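Pen Swap FAQ

How does the swap work?
Bring up to 14 pens, take home the same number. Pens go out on the long tables when you arrive, and you pick from what everyone else has put down. Ballpoints, gel pens, rollerballs, felt tips, the odd fountain pen – all welcome, as long as they write!

When and where is it?
The next one is in July, upstairs at Pesesetti. Doors open at 6 p.m. and we start picking at 6:30, so there's time to get a drink and have a good look before anyone grabs anything. There's room for 60 people and we do fill up, so please put your name on the sign-up sheet downstairs.

Do I need to know anything about pens?
Not a thing. Plenty of people come with a handful of pens from the kitchen drawer and leave with one they love. If you do know a lot about pens, wonderful, come and talk to us about springs for an hour.

Can I bring promotional pens?
Yes, please do! Some of the smoothest writers we've ever had came from banks and dentists. The Kelta tile shop pens are a legend around here (blue ones only, the green ones skip).

What about pens with hardly any ink left?
Bring those too, but put them in the refill box by the stairs instead of on the tables. Stellan Ekström looks after that box and he's very good at working out what fits what. A lot of clickers take the same size of refill, so a tired pen you like the feel of can often be saved.

How do I try a pen before I take it?
Every table has scrap paper. Write your name, a line of loops, a few figure eights, then a whole sentence at the speed you normally write. That last bit matters most. A pen that seems lovely for two words can feel completely different after a grocery list.

What should I look for in a click pen?
Click it ten times, for a start. You want the button to come back up every time without sticking. Then hold it close to the tip and give it a gentle wiggle to see if there's any rattle. Check the clip as well, especially if you carry your pens in a shirt pocket or on a notebook cover. I'm a big fan of a rubbery grip that narrows into a metal tip, because my fingers end up in the same place each time and I don't squeeze so hard.

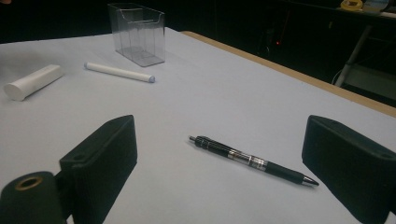
Weight is the other thing, and it's so personal! Some people like a pen they can barely feel. I want a bit of heft down by the point, and I'll happily put up with a louder click to get it. Try a few back to back and you'll soon know which camp you're in.

Can I take pens apart at the table?
Only your own, and over one of the trays. Springs travel.

Do you sell refills?
We keep a small stock from Endeck at the price we pay for them. Black goes fastest. Ask Stellan if you need something unusual and he'll see if it can come with the next order.

What happens to the leftovers?
They go to the Yuen homework club, which got 100 pens after the last swap and has already asked for more. Anything that can't be fixed gets stripped for springs and clips.

Can kids come?
Of course. Kids are the best testers we have – they'll fill a whole sheet with one pen and tell you exactly what's wrong with it.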